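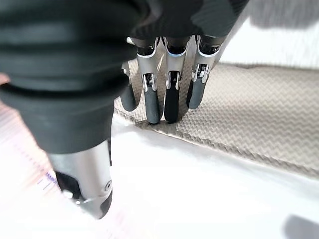 Oct 9, 2025

Long day, sore feet, and I've eaten half a bag of ketchup chips standing at the counter, so let's call that supper. We had the hand going on the folding table again for most of the shift. Azucena put one of the beige zigzag cloths down flat and I stood across from her with my tea, watching those silver fingers come down on it with their dark tips, and there was the little bunch in the fabric right under them, same as I'd make if I was about to pinch up a hem. I've been pushing cloth around on white tables for so long that I felt it in my own hands, which was strange!

So the news is that it's staying. Abena Quartey called us into the lunch room at two and said Nuroren has signed on for the full season and the hand will be working the Abugri order (all napkins and tea towels, 990 bundles, due out in November). She was good about it, I'll give her that. She said no one's hours are getting cut before the new year and then she stopped talking, and we all noticed where she stopped.

Azucena Villaseñor gets a new job title out of it. Cell lead. She laughed so hard when she read it off the sheet that she had to sit down. What it means is she sets the cloths out, watches the hand, fixes what it botches and writes down every time she has to step in. She gets a bump in pay and she's off her wrists, and I'm glad for her, I really am, her wrists have been awful since spring. But she told me in the parking lot that the day goes slower now. When you fold, you get into it, you're chatting away and suddenly it's lunch. When you're minding a machine you can't chat because you might miss something, and you can't get into it because you're not doing anything. I hadn't thought of that.

I'm still on hand folding with the others, doing the Skusis stuff, the fancy fringed ones. My target's 500 a shift and I did 431, partly the meeting and partly me being nosy. There's a new screen up by the door with everybody's numbers on it in colour, so that's lovely. Mine was orange. I asked Abena if we could at least have first initials up there and not full names and she said she'd ask, and she did write it down.

The other thing is the quiet. We used to have the radio at our end and now it's off because Azucena needs to hear the Nastar alarm, this thin little beep you'd never catch over a song. I brought it up at the meeting and got a few nods. Someone suggested a flashing light instead. I'd chip in for the light myself.

Do I hate the thing? No. I thought I would. I have folded something like a mountain of tea towels in my life and I won't weep if I never do another plain one. I'd just like to know what I'm doing in January. Abena says there's a training spot coming up, two weeks, paid, and I should put my name in. I would be minding a second one, if they get a second one. I took the form. It's in my coat pocket with a grocery receipt and 100 bucks I owe my sister for the tires.

I'll fill it out tomorrow on my break. Need to find out if it's day shift, and whether I can still get the early bus home. Also we're out of milk.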